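The Long Supper: notes from my Benville talk
By Naomi Okoth
1 December 2022

A few people asked me for these after the talk, so I've typed them up more or less as they were on my cards. Where it says "pause," please imagine me drinking water.

OPENING

Hello, thank you, sit anywhere, there are more chairs at the back. I'm Naomi and I run the Trudine Supper in Wynne, where neighbors turn up once a month with a dish and eat together. I want to talk about how to start one of these where you live, and mostly I want to talk you out of the fancy version.

(Ask for hands: who has eaten dinner with a next-door neighbor this year? Wait. Let them look at each other.)

My first supper was in my own kitchen and I cooked everything myself. I made a lamb thing with apricots that took two days, and I was so tired by the time people came that I sat on the stairs and ate bread. Everyone was lovely about it! But I remember thinking, well, I can't do that again next month, and I very nearly didn't.

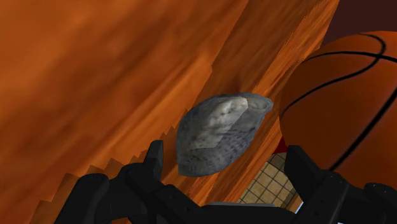

So the second time I asked people to bring food, and I got four potato salads. I was embarrassed for about a minute, and then somebody started a taste-off and it got loud, and that was the night it turned into a real thing. We still do a potato salad night every summer. Bring your grandmother's, bring the grocery store tub, I don't mind.

INVITING PEOPLE

Knock on doors. I know, I know. I tried flyers and I tried a post in the town group, and what I got was a lot of little hearts and an empty hallway. When I knocked, people came. Say the date, say the time, say what you're bringing yourself, and then stop talking (this is the hard bit for me).

Tell them when it ends, too. We say six to eight thirty. Parents of small kids will love you for it, and the ones who want to stay and gossip will stay anyway.

Don't ask for a yes on the spot. I leave a card with my number, and half the time the text comes the afternoon of the supper. You learn to live with that. Make extra rice.

(Story about the man with the trombone, if there's time. Skip if we started late.)

MONEY

Somebody always asks, so let me get in first. In our best year we took in over 3000 dollars, all of it from a jar by the coats, and it went on hall rent, paper towels, coffee, and a secondhand oven that I love more than some of my relatives. You can start with much less. We started with nothing and a borrowed ladle.

Please don't charge at the door. We tried that when we moved into the hall at Lornordale, and people who had been coming for months just quietly stopped. We put the jar back and they came back. I still feel bad about it.

TABLES

Okay, my favorite part. If you take one thing home, take this: seat people together, close enough to pass a dish. Round tables are pretty at weddings but you end up with islands, and the shy person lands on the island with the three best friends.
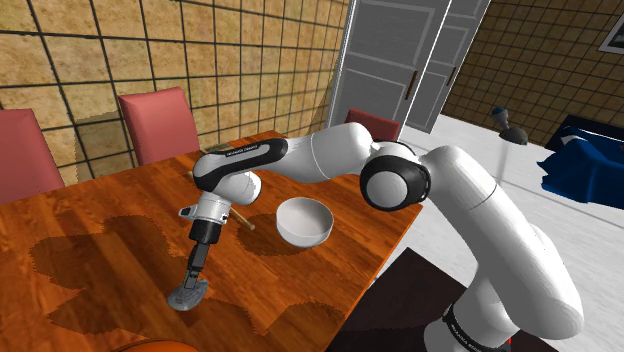

Wooden dining table, glossy orange-brown grain.

I get asked about tablecloths a lot. I go without. A bare top wipes down fast and children can do it, and people seem to relax when there's nothing to spill on except the table. Trivets, though! Put out twice as many as you think you need. A hot casserole dish will leave a white ring on a shiny finish, and then you'll be the person rubbing at it at ten at night with a cloth and bad language.

(Pause. Water.)

Serving goes down the middle, never on a side counter. A buffet line splits everybody up, and by the time the last person sits down the first one is looking for dessert. If the bowls are in the middle you have to ask a stranger for the beans. I have seen friendships start over the beans.

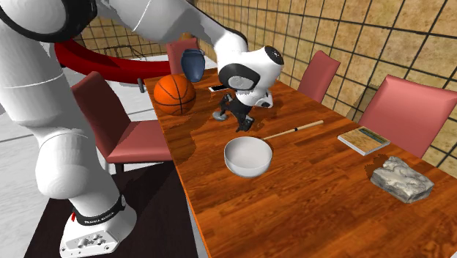
Seating is where I get bossy, and I'm not sorry. Couples get split up. Teenagers sit with teenagers, with one fun aunt nearby. New people go in the center, never at the ends, and a long table like the one on the slide makes that easy, with plenty of neighbors on both sides and across. Our biggest night was 36 people with several tables pushed together, none of them the same height, and I put a folded towel under the wobbly join and hoped.

CLEANING UP

Start while people are still eating pie. I stand up, stack a few plates, and somebody always follows me. If you wait until the end and make an announcement, you get a stampede for the coats.

Everyone takes home their own dish. Masking tape on the bottom, name on the tape. I own 2 Dutch ovens that are not mine and I would like that on the record.

QUESTIONS

(If they're quiet, ask about allergies. We use index cards by every bowl. If they're still quiet, do the trombone story now.)

Get our monthly recipe letter! Enter your email to subscribe. You can unsubscribe at any time.

3 comments

Marge P.
I was in the second row and we did get the trombone story. Worth the drive.

dellwood_cook
What do you do in winter when folks don't want to go out? Ours drops to almost nothing in December.

Naomi Okoth
@dellwood_cook Soup only, and finish by seven thirty. Also offer rides, people are shy about asking!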